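Moletti Three-Way Switched Power Strip: Review

Posted August 30, 2021
By Blair Kerr
Filed under: Home office, Power and cables

I don't get excited about power strips. I own too many of them, most came free with something else, and the one behind my television is old enough to vote. When Moletti put out a white strip with pale blue sockets and started calling it a "desk companion," my first reaction was to close the tab. A desk companion is a dog, or possibly a cup of coffee.

But three readers wrote in to ask about it, and Alasdair MacBrayne, who edits this section and pays for the samples, wanted something on the site before the back-to-school crowd had spent its money. So I bought one at the regular price from Rankin, the office supply place I use for most of this stuff. Moletti didn't send it, didn't know about it, and hasn't seen this page.

What you get

A strip, a cable and a folded sheet of paper. The sheet has more warnings on it than instructions, and I have no complaint about that. There are no cable ties in the box, no screws for hanging it, and no adhesive pads for the underside. At the price of the bare-bones Hernex strip I wouldn't expect any of that. At Moletti's price, which is close to double, a pair of screws would have been polite.

The layout is simple. Three sockets in a line, each with its own switch next to it. No USB ports, no little display telling you how many watts your lamp is using, no app. I had half expected an app, and I was ready to be unpleasant about it.

Looks

Most of the marketing is about the color, so let's get it out of the way. The body is white, and the sockets and switches are light blue. On a white desk it blends in better than I wanted to admit, and the blue is soft enough that it doesn't look like it came out of a playroom. My wife, who has vetoed nearly every gadget I've reviewed for this site, let it stay on top of the desk for two weeks without comment.

The sockets are each set into their own rounded blue panel, with a square switch alongside. It's a tidy arrangement and you can tell at a glance which switch belongs to which socket. That sounds like a low bar, but my old Dralby has its switches bunched together at one end, and I have turned off my own computer with it more than once.

My worry is how white plastic ages. I have owned white kettles and white keyboards and a white fan, and all of them went the color of weak tea eventually. I can't tell you after two weeks whether this one will do the same. Neither can the glowing reviews that went up on launch day, by the way. 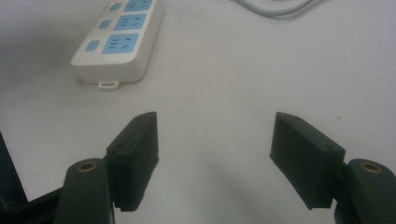 The body and the hanging tab

The sides are thick and rounded, so it has a chunky feel next to the flat strips you find in the checkout aisle. I like that. It doesn't skate around every time you pull a plug, or at least it skates less than the Hernex does. It will still move if you go at it one-handed with a tight plug. You need to hold it down with your other hand, same as with every strip I've ever used.

At one end there's a small tab with a slot in it for hanging the strip on a hook or a screw. I'm of two minds about it. It's handy if you want the strip on the side of a desk or on a workshop wall, and I tried it on a screw in the garage, where it hung straight. But the tab sticks out from the end, so if you're measuring a shallow drawer or a cable tray, measure with the tab included. I didn't, and the strip wouldn't go in my tray until I turned it at a slant, which looked terrible.

It's also a single tab. With all three sockets loaded, the strip wants to swing on its screw. Two mounting points would have fixed that. The cheap Hernex has keyhole slots on the back, two of them, and once it's up it stays up.

The switches

Individual switches are the reason to buy this over something cheaper, and they're good. They rock with a firm click and they're big enough to find with a finger while you're looking at something else. I left the lamp on the first, the printer on the second, and whatever needed charging on the third. Being able to kill the printer without crawling under anything is worth a few dollars to me.

What I miss is a master switch. At the end of the day I'd like to press one thing and walk away, and here I'm pressing three. Moletti would probably say that the individual switches make a master unnecessary. I'd say those are two different jobs.

There's also the question of what you can reach. If the strip goes on the floor behind a desk, where most strips end up, individual switches are not much use to anyone who isn't willing to kneel. You're paying for buttons you'll never press. This one only makes sense if it's going to live where you can see it.

Spacing

Three ordinary plugs fit fine. Chunky adapters are a different story. My laptop brick went into the end socket and left the middle one usable. Moved to the middle, it crowded the plugs on both sides, and I had to choose. The listing says the strip was "designed around today's devices." Today's devices have fat adapters, so I'm not sure whose devices they had on the drafting table.

If you have two big adapters, put one at each end and accept that the middle socket is for something slim. If you have three, buy something else.

The cable

Now my main gripe. The cable came out of the box with a memory of how it was packed, and it has been reluctant to forget. I laid it out flat overnight, and by morning it had lifted itself back into loops. I ran it along the baseboard with clips and it pulled the first clip off. After two weeks it's better, but I'd still call it stubborn.

On a desktop this matters more than it would on the floor. You've bought the pretty strip, you've put it where people can see it, and then there's a tangle trailing off the back that ruins the effect. A softer cable would solve it. So would a simple strap to hold the extra length, and again, there isn't one in the box.

If you do buy this, uncoil the whole length before you plug anything in. Don't run it bundled up under load; the warning sheet says the same thing, and it's right. I used two hook-and-loop straps from the junk drawer to guide it down the desk leg, loosely, and that has kept it mostly under control.

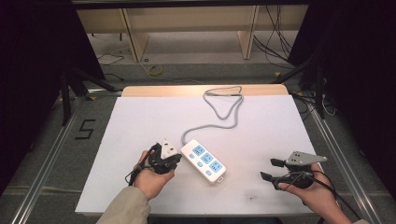 Daily use

I used it as my main desk strip for the two weeks, with one afternoon in the garage for the hanging test. Nothing buzzed and nothing felt loose. Plugs go in with a fair amount of push and stay in. The body didn't get warm to the touch with a lamp, a monitor and a laptop going, but that's a light load and I'd be worried if it had.

I did not test surge protection. I don't have the equipment, and I'm skeptical of any home reviewer who claims to have checked it. If that's what you need, look for a model with a proper rating printed on it, from a store that will take it back, and don't go by the color.

I also didn't run a space heater off it, and I'd ask you not to either. Heaters go in the wall.

Cleaning

The panels are set into the body, so there's an edge around each one where dust collects. You won't see it on day one. I could see it by the second week. A dry paintbrush gets it out, with the strip unplugged. The white surface wipes clean with a dry cloth, though a smear of pen ink took more rubbing than I'd like.

How it compares

Hernex basic: uglier, cheaper, hangs better. One switch for everything. If the strip is going on the floor or behind a cabinet, get this and stop reading.

Dralby six-way: more sockets, confusing switches, and a lot longer. Good for a media shelf. I wouldn't want it on a desk.

Moletti three-way: the nicest to look at and the easiest to switch, held back by the cable, the price and a socket count that a lot of desks will outgrow.

Should you buy it?

If you have a visible desk, three things to plug in and a low tolerance for ugly plastic, I can see it. I'm keeping mine, partly because the garage needed a strip anyway and the Hernex has now moved out there. At full price I wouldn't buy a second one. Rankin tends to run sales on this kind of thing, and if it drops to within a few dollars of the Hernex I'd have a much easier time recommending it.

Good: clear switch layout, solid body, looks decent on a pale desk

Not so good: stubborn cable, no master switch, tight for big adapters, one hanging point, nothing extra in the box

Rating: 3 out of 5

Comments are open below. If you've had one of these for longer than I have and it's changed color, please send a picture to Alasdair, and I'll update the review.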